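Setting a Place: notes for the second session
Household Skills, Virnholm Evening Classes
Tutor: Corinne Marchetti

Welcome back, everyone, and thank you for bearing with me last time when I talked straight through the tea break! We're carrying on with the table, and I'd like us to go slowly, as laying a place is one of those jobs we all think we learned as children and mostly didn't.

Start with the plate. It goes down first and everything else takes its position from it, so give yourself a moment to get it square in front of the chair. Then comes the mug, which wants to be up and to one side, far enough back that a sleeve won't catch it when somebody reaches for the bread (my own cardigans have cost me a good many cups of tea over the years).
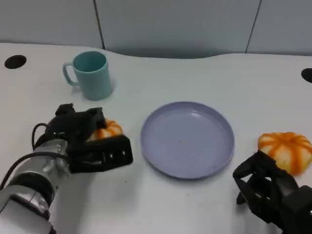 Do think about the handle as well. Ask your guest which hand they drink with, and turn it out towards that side. Plastic is perfectly respectable for everyday meals, by the way, and plain colours such as teal or lavender show up nicely on a white table, a real kindness to anyone whose eyesight isn't what it was.

For practice before June, please lay 2 places at home, clear them away and lay them again the other way round. Darnell Benavides has kindly offered to go over left-handed settings with anyone who missed them.

Related notes
Folding napkins without starch
Washing up in the right order
Wiping down a white table
Packing a picnic, with Maarten Brouwer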